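酒店里的电热水壶，大家都在哪儿接水？

楼主：慢火炖梨

刚出差回来，行李还没收完，先上来跟各位聊聊。这回住的是一家叫Istgate的酒店，房间不算大，可是干净，床也舒服，我住641，窗户对着一个小院子，早上能听见鸟叫。什么都好，就有一件事让我琢磨了一路：烧水壶到底该在哪儿接水？

我这个人离不开热茶，进门第一件事就是找壶。家里的水槽深，龙头又高，壶往底下一放就满了。酒店的洗手盆浅，龙头又矮，有的壶斜着塞都塞不进去，只好拿漱口杯一杯一杯地倒。我妈以前跟我出门，倒了大半天，嘴里念叨说设计这个盆的人肯定不喝茶。

另外还有一个老问题，就是洗手盆的水到底能不能烧来喝。我先生说没事，烧开了都一样；我同事说她宁可下楼买水。我夹在中间，听谁的都觉得有道理。各位平时出门都怎么办？不着急，慢慢聊。

2楼：Pedus老客

抢个沙发。我一年里有小半年在外头跑，说说我的习惯吧。壶到手先看里头，有水垢的，接一壶水烧开倒掉，再接一壶烧开再倒掉，第三壶才泡茶。听着麻烦，其实就是洗把脸、挂个衣服的工夫。接水嘛，我就在洗手间接，从来没在别处接过，房间里也没有别处呀！

3楼：棉被晒太阳

我跟楼上不一样，我是坚决不用酒店的壶的。倒不是嫌谁家不好，就是心里过不去那道坎，想到前头住过那么多人，不知道拿它煮过什么，我这口茶就咽不下去。我自己带一个折叠的，Somboon牌，硅胶的，压扁了塞在鞋子旁边，不占地方。缺点是烧得慢，而且容量小，两个人喝就得烧两回。

4楼：慢火炖梨（楼主）

回3楼，折叠壶我也动过心，就是怕有味道。你那个刚买来的时候有胶味吗？

5楼：棉被晒太阳

有一点点，拿柠檬片煮过一回就好多了。不过说实话，头一个礼拜我喝的都是柠檬味的龙井，哈哈。

6楼：水边的阿宽

楼主说的盆浅龙头矮，我倒是有个小心得。壶不要斜着塞，盖子掀到底，直着站在盆中间，让水柱正好落进壶口，一只手扶着壶把，一只手管龙头。水别开太大，开大了四处溅，袖子全湿。盆子要是平底的，壶站得稳，比圆底的好接多了。附一张。

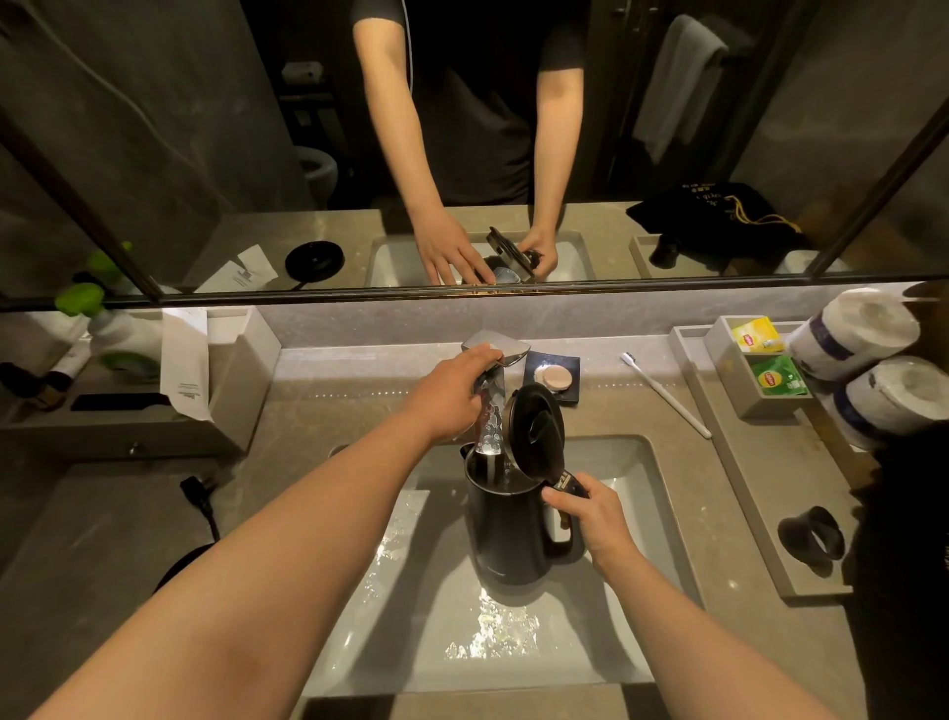

旅途起居版 · 茶水与日用小组

接着说。像这样出水口伸出来一截、盆底又平的，就很省心，壶能站直，盖子也不碍事。我最喜欢的是洗手台边上有个长托盘的那种，茶包就收在旁边的小盒子里，黄的绿的立顿各一包，接完水顺手就拿了，不用满屋子找。有些酒店把壶放在衣柜里，茶包放在书桌抽屉里，杯子又放在电视底下，泡一杯茶要在屋里走一大圈，简直是让客人锻炼身体。

7楼：Steinar Bergmann

大家好，我中文是在成都学的，写得不好请多包涵。我是挪威人，我们那边水龙头的水直接喝，所以刚来中国的时候，看到大家什么水都要烧，很惊讶。现在我也习惯了，早上不喝一杯热的，胃就不高兴。我的问题是，既然都要烧开，那洗手间的水和厨房的水，不是同一根管子来的吗？

8楼：Pedus老客

回楼上，你中文写得比我儿子好！管子这个事得看楼。新一点的房子多半是一路水，老楼有的经过楼顶水箱，那就两说了。另外提醒一句，接水一定要拧到冷水那边，多放一会儿再接。热水那一路是从锅炉或者储水罐出来的，别图快拿它烧。

9楼：棉被晒太阳

阿宽那张图我看了半天，别的都挺好，就是茶包旁边紧挨着两卷卫生纸，我这种人看了就有点别扭。吃的喝的跟卫生纸放一个盘子里，你们真的不介意吗？

10楼：水边的阿宽

哎呀，纸是包着的，外头一圈深蓝色的印花封带，茶包也有自己的包装，谁也碰不着谁嘛。你家厨房的柜子里难道没放过抽纸？

11楼：棉被晒太阳

厨房放抽纸，跟洗手间放茶包，那能一样吗！一个是纸进了厨房，一个是茶进了洗手间，方向反了呀。我还是坚持茶水应该放在外头的桌上，哪怕多走几步。

12楼：Ayanda Mokgethi

我在民宿做过两年管家，替酒店这边说句话。房间小的话，桌上放了壶，客人的电脑和行李就没有地方摆，还有人嫌壶的蒸汽熏墙纸。放在洗手台上，有水、好擦，收房的阿姨也方便。但是棉被说的我也同意，我们后来是把茶包挪到了外面，壶留在里面，抱怨就少了很多。另外请大家一定注意，壶接完水，底座那一面要擦干再放上去通电，这个我当年每次交接都要讲。

13楼：慢火炖梨（楼主）

谢谢Ayanda，擦底这件事我还真没养成习惯，以后记住了！我一般是提着壶甩两下就放上去了，想想有点后怕。

顺便说一句，阿宽图里那块肥皂我也留意到了，圆圆的米色的，搁在黑色小方碟上，看着怪讨人喜欢。现在好多地方都换成按压的瓶子了，我反倒怀念这种小圆皂，我外婆总要带一块回来放在衣柜里，拉开柜门都是香的。

14楼：水边的阿宽

我也爱用肥皂，洗得干净，也不滑手。就是接水的时候要留神，别把泡沫甩进壶里去。

15楼：半糖去冰

潜水很久了，冒个泡。我的办法最懒：进门先去走廊找饮水机，没有就问前台要一壶开水。八月份带孩子住Pustier那回，前台小姑娘给我灌了满满一暖瓶送上来，还问要不要再添。孩子冲奶粉我是不敢用房间里的壶的，大人自己喝倒无所谓。

16楼：Pedus老客

冲奶粉确实该讲究些。不过大人喝茶，我还是那句话，多烧一遍，放宽心。我喝了20年酒店的茶，身体好着呢。

17楼：棉被晒太阳

您身体好，那是您身体好，跟壶没关系，哈哈。我就不跟您争了，咱们各喝各的。

18楼：Steinar Bergmann

我昨天试了阿宽的方法，壶站直，水开小一点，真的没有溅出来。可是我的壶太高了，接满以后从龙头底下拿不出来，要倒掉一点才能拿。请问有什么办法？

19楼：水边的阿宽

别接那么满，到七八分就停，先往自己这边稍微歪一点，让壶口避开龙头，再提起来。还有，盖子先别急着合，提出来再合，不然容易卡在龙头上。多试几回就顺手了。

20楼：慢火炖梨（楼主）

聊到这会儿我都渴了，先去烧一壶。下个月还要出门，我打算折叠壶也买一个带着，两样换着用。棉被要是方便，把你那个的容量告诉我一声，我怕买小了，我先生喝茶是拿大搪瓷缸子喝的。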